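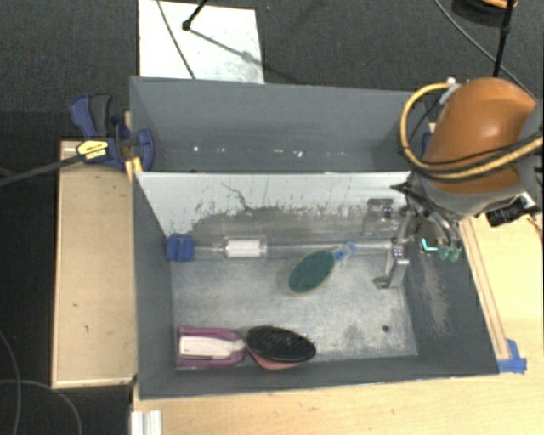 Gray two-compartment bin, paint well scuffed on the divider.

REPAINTING METAL BINS, TRAYS AND DRAWERS - quick notes

Posted in November, garage door open, fingers cold. Typing this up between coats so excuse the order.

Had a few people write in after the shelf bracket page asking how I get paint to stay on metal storage. Short answer, I don't always. Parts bins get abused. Things get thrown in, dragged out, thrown in again. But you can get a few good years if you do the dull part properly.

Before anything
Empty it. All of it, including the washers stuck in the corner. Dish soap, warm water, stiff brush. Rinse. Dry it the same day, towel first and then a fan or a spot in the sun. Seams hold water way longer than you think.

Then wipe with mineral spirits, clean rag. Turn the rag. When it comes away clean you're done. Let it flash off with the door open, and don't leave the rag balled up on the bench. Lay it flat outside.

Old paint - strip or not?
Push a plastic scraper at the edge of a worn spot. If the paint lifts in flakes keep going till it stops lifting. If it holds, leave it alone and feather the edge, 120 grit then 220. You want to run a fingernail across and not catch. If your nail catches you will see that ridge forever, paint hides nothing.

Old bin from who knows when? Lead test swab first. They're cheap. If it comes up positive don't sand it dry, just don't. Read up on it or buy a new bin.

Rust
Light rust, steel wool and elbow. Medium rust, white vinegar soak overnight, then baking soda and water to stop it, then dry right away or it flashes orange again by breakfast. Deep pits, fill or live with it. I live with it.

Small holes
A little hole in the floor of a bin, check if it's meant to be there before you plug it. Some are drains or bolt holes. If you do want it gone - two part epoxy putty, tape on the underside, press it in from the top, level it with a wet putty knife. Sand tomorrow. Not tonight, tomorrow.

Primer
Self etching on bare steel. Regular metal primer over old paint thats still sound. Thin coats, 2 of them. Can 10 inches off and keep it moving, start spraying before the edge and stop after it. Stuck on the Nirora gray primer for a while now, sands nicely, nozzle clogs if you forget to clear it. Tip it upside down and spray till it blows clear.

Color
Go dark inside if you keep shiny hardware in there. Go light if you keep black screws. Trygve Backlund over at the Ultdale shop does every bin white inside and swears by it, and he's right that you can find things, but white shows every drag mark within a week. Slate gray is my pick. Hides scuffs and you still see most stuff.

Topcoat
Hammered finish covers a bad surface best. Satin is fine. Gloss, no. Four thin coats beats a couple heavy ones and runs are a pain to sand out of a corner. Recoat window is on the can, read it - miss it and some of them wrinkle up like old skin.

Then WAIT. Dry to touch means nothing. I give mine a full week before any metal goes back in. Wing-sze Kwok wrote to say she puts hers near the water heater to hurry it up. Please don't, fumes and a pilot light are a bad mix.

Dividers
Always go first. Everybody's knuckles and tools hit the top edge. Split a length of clear vinyl tubing down one side and push it over the edge, trim flush. Or edge trim off the roll, Kettani sells it by the foot. Mask the top inch before the last coat if the trim is a tight fit.

Liners
Best thing you can do, honest. Rubber shelf liner cut a hair small so it drops in flat. Cardboard works too, swap it when its oily. No glue, you'll want to pull it out and shake it.

Touch up
Keep a little jar of the topcoat and a cheap brush. Spray some into the lid, dab, done. Catch bare spots early, before damp weather.

Cans go back on the shelf label out, date on the bottom in marker. Next page is drawer slides, whenever I get to it. Third coat's ready, got to go.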